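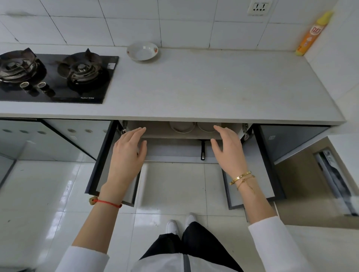 Savolainen Home Robotics Group

Dreva is back at work after the plate fault, and we know what caused it!

Our kitchen helper stopped dead during a put-away run on 27 June 2018, arm half inside a lower cabinet and a plate still in its grip. The safety stop did its job and no one was hurt, but the arm wouldn't let go, and it took Ilari Kemppainen 15 minutes to free the plate by hand (unbroken, we're pleased to say).

Elsa Honkanen went through the logs that evening and found a lovely clear trail. Dreva had mistaken the edge of an upright plate for the edge of the shelf, pushed on, felt more force than it expected and shut everything down. The release command was sitting behind the stop in the queue, so it never ran.

Putting plates away is so easy for us that we forget how much is going on. You open the doors, feel for the shelf, turn the plate a little and in it goes.
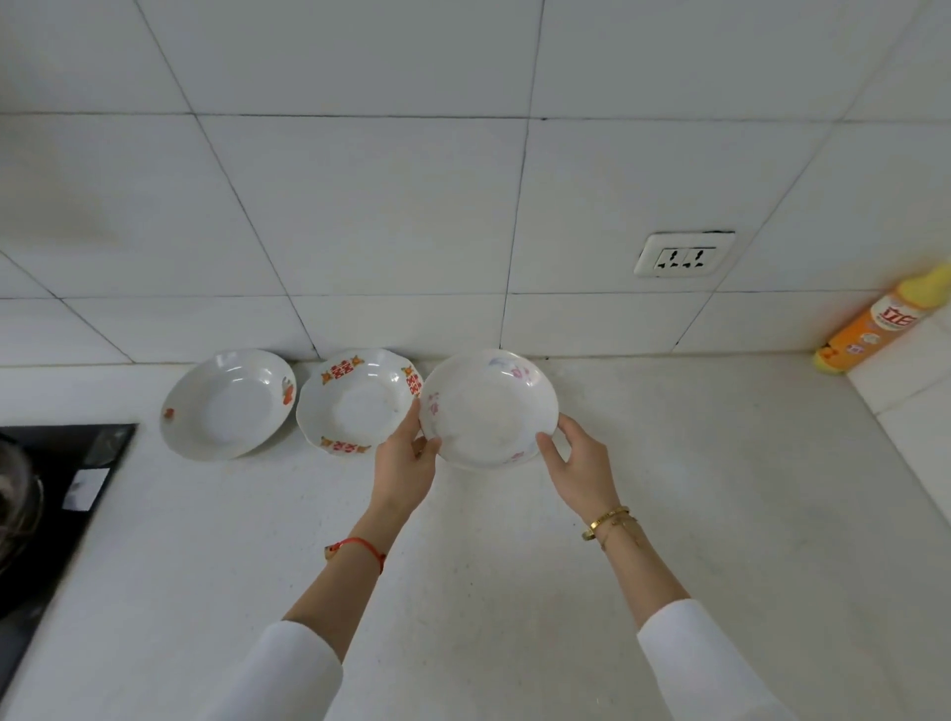 Patterned rims make it harder still, and Haris Butt has now added 300 new plate views to the training set, with plenty of flowers and wavy edges among them. The release command has its own line too, so a stopped arm can be told to open straight away.

The new version has done 39 runs with 4 stops, and the grip opened on request every time. Brilliant work, everyone! Orvokki Nieminen would like the stops down to none before the Irnau trial in November, and anyone with odd crockery to lend should drop it off with her.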